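3.2 What viewers kept from the films

I should say up front that I love documentaries about dead actors and musicians, and I went into this part of the study expecting everybody else to love them too. They mostly do! We had 1398 usable survey replies by the end of May, and the one thing people kept writing in the comment box (we nearly left the comment box out, which would have been a shame) was some version of "I liked the home videos best."

So I went back to the two films we used, Ternent and Loldale, and timed the home footage. Ternent has 29 minutes of it, nearly all in the first half: birthdays, a school play, a long wobbly shot of a dog. Loldale leans on interviews with old co-stars and hardly goes near the family. Viewers of Ternent were much more likely to say they felt they "knew" the actor afterward, even when they got the titles of his movies wrong. I found that a bit funny and a bit touching.

The trailers muddy things. Vollside, the streaming service that carried both films, cut the Ternent trailer almost entirely from childhood clips, and 400 of our viewers had seen it before they signed up. I've split them out in Table 4, and the gap gets smaller but it doesn't go away.

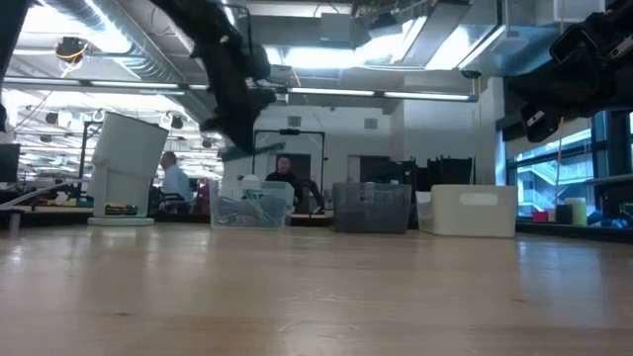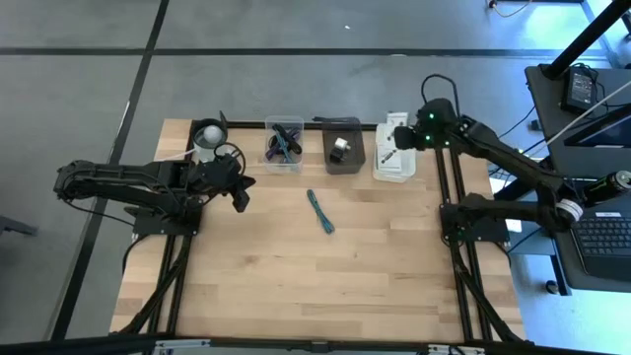
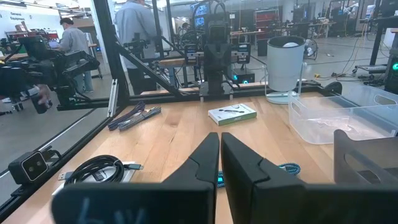
Figure 2. Three views with a light wooden tabletop.

I also wondered whether fans were pulling the numbers up, so I reran everything with the self-described superfans taken out. The home video effect held for casual viewers, and for people who only knew the actor from posters it was a little stronger. We used the Holovko closeness scale for all of this, and I do have my grumbles about it (item six reads like a dating quiz), which I get into in the next section along with the viewers who quit before the credits.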